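Call for home bakers: join the Marchetti sourdough study

Do you keep a sourdough starter going in your kitchen? We'd love to hear from you! The Marchetti Bread Project is looking for 20 home bakers to take part in a study of how starters change from one household to the next. You don't need to be an expert, and your loaves don't need to be pretty. Flat ones are just as welcome as tall ones.

Last year 484 people filled in our first survey, and their answers were a joy to read. People wrote about starters passed down from a grandmother, starters rescued from the back of the fridge, and one that moved across the country in a cooler. Now we want to look more closely at what is living in those jars.
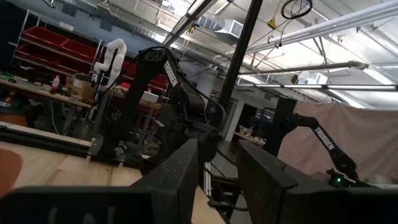 PLORKURDEN, 4 January 2023

The study runs for 3 months, beginning in March. If you join, we'll mail you a kit with flour, sample tubes, a thermometer and a notebook. You'll feed your starter the way you always do, write down the time and the room temperature, and send us a small sample every other week (postage is on us). Most people will need some 20 minutes a week, plus whatever time they spend baking anyway.

We're hoping for a good mix of kitchens — drafty farmhouses, tiny apartments, places where the oven only works on one side. Rye, whole wheat and gluten-free starters are all fine. So are young ones, as long as yours has been bubbling steadily for at least a month.

You should be 18 or older and have a mailing address in the United States. Please don't apply if you plan to be away for more than two weeks in a row during the study, unless someone can look after the jar.

Everyone who takes part gets a report on their own starter and an invitation to our bake day in the fall. Travel to the bake day is not covered, but lunch is, and there will be a lot of bread.

To apply, write to Yvette Beaulieu at the Marchetti Bread Project. Tell us how old your starter is, what you feed it and what you like to bake. If it has a name, put that in too!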